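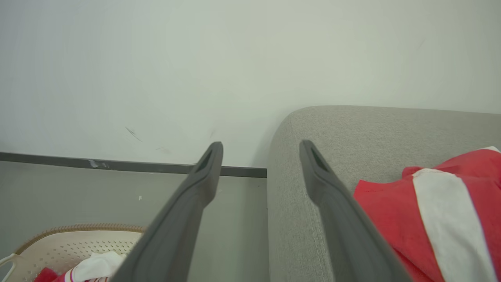 1. Gripper fingers, replacement stock. The meeting opened at 9:30 with the spares budget carried over from January. The Ladach fingers now on both arms were agreed as the standard part for the laundry task. Operations noted that the long tapered shape with the slot near the tip suits work against soft furniture, such as reaching in beside the sofa arm where a garment has been left on the seat. The shorter Gurno finger was considered and dropped. It costs less per pair, but the quoted lead time runs past the end of the current work block and the mounting holes would need an adapter.

Decision: buy 4 pairs of the Ladach finger at 152 per pair. Purchasing to ask whether the price holds if delivery is split in two.

2. Wrist cameras. One spare is on the shelf. Operations asked for a second. Purchasing pointed out that the unit is due for a revision and that the old cable may not fit the new housing. No order until Zhong confirms the connector in writing. Carried to the next meeting.

3. Test room contents. The room needs more variety in containers and fabrics before the next work block. The present set is short on dark items and has no heavy towels. It was agreed that used clothing is acceptable if it is washed and has no loose buttons or pins. Facilities asked that baskets be bought in more than one rim height, and that at least one be rigid enough to keep its shape when gripped by the edge. 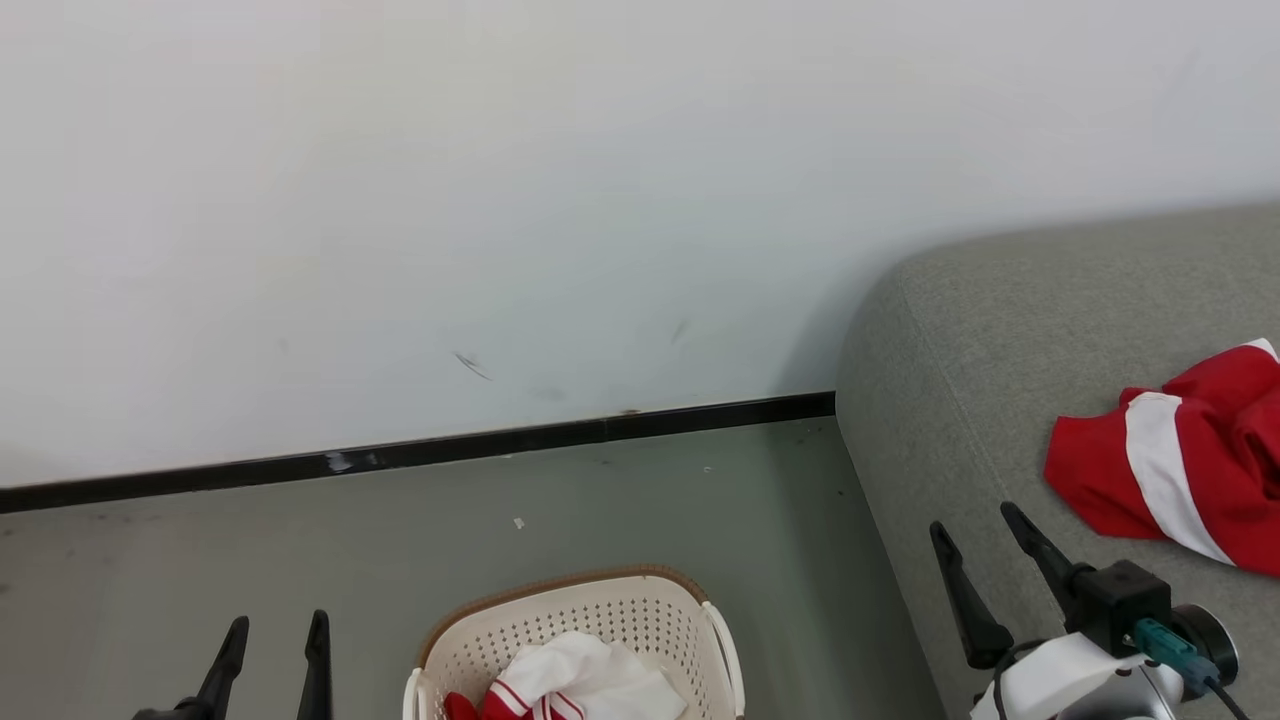

Facilities also raised the condition of the walls and baseboards. Repainting was quoted under the building contract and would take the room out of use for the length of the job. Operations preferred to leave the surfaces as they are until the arms are next taken down for service -- the marks do not affect the work. Agreed. The quote stays on file and is not charged to this budget.

4. Second workstation. Two options were tabled.

Option A, Koltstead base with the existing controller. Lower purchase price, but the controller would be shared and only one station could run at a time.

Option B, Koltstead base with its own controller and power supply. Adds 1,044 to the order. Both stations could run together.

Discussion was mostly on floor space and power. The outlet circuit in the room has not been checked for a second controller. Option B preferred, subject to that check. If the circuit fails, the item comes back with an electrical quote attached -- it is not to be approved by email.

5. Service contract. The current contract covers parts but excludes cables. Cable replacement has been coming out of the general supplies line, which was not set up for it. Purchasing to open a separate line from July. The supplier requires 60 days of notice to change the contract terms, so the request must go out before the next meeting.

6. Actions.
Purchasing: finger order, split delivery question, cable budget line, notice to service supplier.
Operations: connector query to Zhong, list of garments and towels wanted.
Facilities: circuit check, basket prices.

Minutes of the previous meeting were approved with one correction: under item 2, "arm mount" should read "wrist mount."

Meeting closed at 10:45.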